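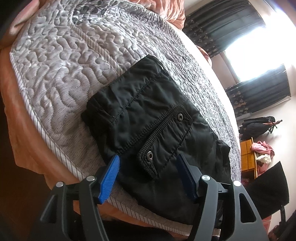

**Outerwear specification meeting, Hirnine office, 26 Dec 2018**

1. Minutes of the previous meeting were approved without changes.

2. Snaps. Rizk quoted for two finishes at a minimum order of 500 sets. The Putatik sample passed 100 open-and-close cycles; the Favness sample failed at 80. Putatik to be used for the first run.

3. Pocket flaps. Stitch density stays at 9 per inch. Gathering along the flap is accepted on thin shell fabric – the tolerance sheet will be amended.

4. Labels. Care label wording is still with the printer. Item carried over.

5. Delivery. Rizk confirmed April for bulk fabric. Freight terms not agreed.

Actions: purchasing to place the snap order; pattern room to reissue the flap drawing.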